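Remote Arm Operators, part time, Prullham

Stimaton is hiring people to fold laundry they will never touch. You sit at a pair of hand controls, the robot copies you, and the recording teaches it to manage on its own. We need 4 operators, starting in December. Shifts run five hours, with two breaks you will want.
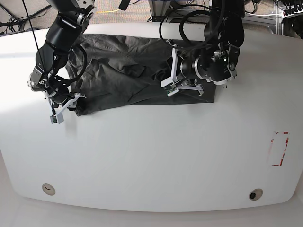 Patience matters more to us than a degree. Most of the job is getting two grippers to agree about one piece of cloth, and doing it again after they fall out. Dark fabric on a white table is the easy end of the work, with a red tape rectangle marked on the tabletop. White on white comes later, once you have stopped taking things personally.

You should be 21 or over, able to sit still, and willing to repeat a sleeve until it looks boring. Gamers are welcome, as are knitters, who tend to complain less. Training is paid. Swearing at the arms is allowed, as the audio isn't recorded.

To apply, write to the Skyrme project desk at Stimaton and tell us about the dullest thing you have ever done well. Applications close 2025-10-05.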